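Progress report, second period
Breltstead demonstration project
To: Greritz program office
From: Damian Duda
April 30, 2025

Sorry this is a bit rough, wanted to get it to you before the renewal meeting rather than polish it for another week. Numbers first, then what went wrong, then what we'd like to change.

Where we are

1134 demonstrations recorded by remote control in the simulator since the last report. Target for the period was 500 kept. After checking we kept 890, so 244 thrown out. More on those further down, the reasons are more useful than the count.

The tasks are the ones in the agreed plan. Pick up a small thing from a table and put it on a plate. Move a dish from one side to the other. Hand something from the right gripper to the left. The last one is behind. Everything else is on schedule or a bit ahead.

Real robot work at Florinthorpe has not started. Floor was meant to be ready, it wasn't, now looks like June. No cost to you from the delay but it does push the transfer tests back and I'd rather say so now.

How the recording is going

Same setup as last time. Operator wears the headset, holds two controllers, one per arm. Start button, do the task, stop button, say pass or fail straight away. We used to let people mark pass or fail at the end of a session and they couldn't remember, so that's changed and it's much better.

Rooms and tabletops now get shuffled between recordings. Table moves, objects swap, wall colour and furniture change. In the first period everything was in one room and the trained policy basically learned the room. Moved the table a hand's width and it reached for where the table used to be. Embarassing but cheap to find out in simulation.

Biggest gain was training the operators, not the software. Pawłowska wrote us a half-day course and we've put all the new people through it. Main points from it, for the record:

Go slowly near the table. Fast is fine in open space.
Finish one arm's move before starting the other unless the task needs both.
If you miss the grasp, back off and try again, don't scrape sideways.
Don't stop the recording to hide a mistake. A clean recovery is worth keeping.

That last one took some arguing. People want their recordings to look tidy. But the recoveries are what the policy needs when it gets into trouble, and the version trained with them in gets out of a bad grasp far more often than the one without. Full comparison will be in the annex, not finished yet.
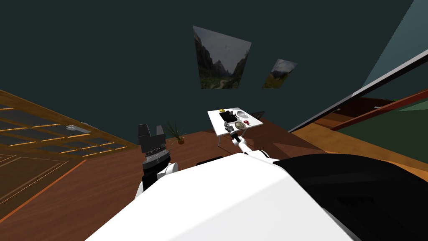 Depth is still the hard part for operators. With the arm stretched out it's difficult to judge how far the fingers are above the tabletop, and people either hover and dither or come down too hard. We tried a drop shadow under the gripper. Helped a lot. Tried a beep as well – everyone hated the beep, removed after one afternoon.

Crowded tables are slower than clear ones, no surprise. The operator has to plan a way in and a way out, and the elbow gets forgotten. We now ask for a short pause before the final approach, which shows up nicely in the data as a natural break between reaching and grasping. Wasn't planned that way but the training people are using it.

What got thrown out

Mostly three things. Dropped frames on the link between the headset and the simulator, so the arm jumps. Operator started before the scene had settled and objects were still sliding. And wrong instruction – the text said plate, the operator used the dish. The wrong instruction ones are annoying because the motion is fine. We're going to see if they can be relabelled and put back in rather than lost, but I don't want to count them until someone has gone through them by hand.

The link problem is fixed as far as we can tell. Old router. The settling problem is fixed by holding the start button greyed out until everything has stopped moving.

Handover task

Behind, as I said. Two reasons. The second arm tends to get parked somewhere awkward, so when the handover comes the operator has to bring it in from a silly angle. And the contact model in the simulator doesn't like two grippers holding one object, it jitters and sometimes the object shoots off across the room. The first is a training thing and we've added a proper rest pose that both arms go back to. The second needs a change in the simulator settings. We have a candidate fix, it makes everything run slower, and we're deciding if that is worth it for one task.

If we can't get it stable by the next report I'd suggest we swap handover for a simpler two-arm task, holding a dish steady with one gripper while the other puts something in it. Would need your okay as it's named in the agreement.

Guiding by hand

You asked about this at the last review. The plan at Florinthorpe is to have 2 ways of showing the real robot a task: the same remote control we use now, and moving the arm directly by hand with the motors gone slack. Hand guiding is quicker to learn and people get the feel of contact, which the headset doesn't give them at all. Downside, the person's body ends up in the camera view and you can really only steer one arm at a time. We'll run both on the same task and compare. Protocol is drafted, Pawłowska has it for comments.

Safety paperwork for the hand guiding is with the site. Speed and force limits are set low to start. They'll only be raised after a sign-off from their side, and I haven't assumed that in the schedule.

Money

On budget overall. Underspent on travel as the Florinthorpe visits didn't happen. Overspent a little on operator hours, partly the training course and partly redoing recordings lost to the router. I'd like to move the travel underspend across to operator hours for the next period. Form attached seperately.

One replacement headset bought, strap broke and the maker doesn't sell the strap alone. Receipt is in the folder.

Next period

Finish the recovery comparison and send the annex.
Decide on the contact fix, yes or no.
Relabel the wrong instruction recordings.
More variety in lighting. We've changed rooms and objects plenty but the light has hardly been touched, and that will bite on the real robot.
Move equipment into Florinthorpe, first remote control sessions there, then hand guiding.

Risks

Floor at Florinthorpe slips again. If it does we keep recording in simulation, but there's a point where more of that stops helping and I think we're getting close to it for the simple pick and place. Would rather spend the hours on the harder tasks in that case.

Operators leaving. Two of the trained ones are students and may not be back after the summer. We're keeping the course materials up to date so that new people can be started quickly.

What we need from Greritz

A yes or no on moving the travel money.
A view on swapping the handover task, even an informal one.
Name of whoever should get the data samples, the old contact address bounces.

Happy to do a call. Mornings are best, the operators have the room in the afternoon and it gets loud.

Damian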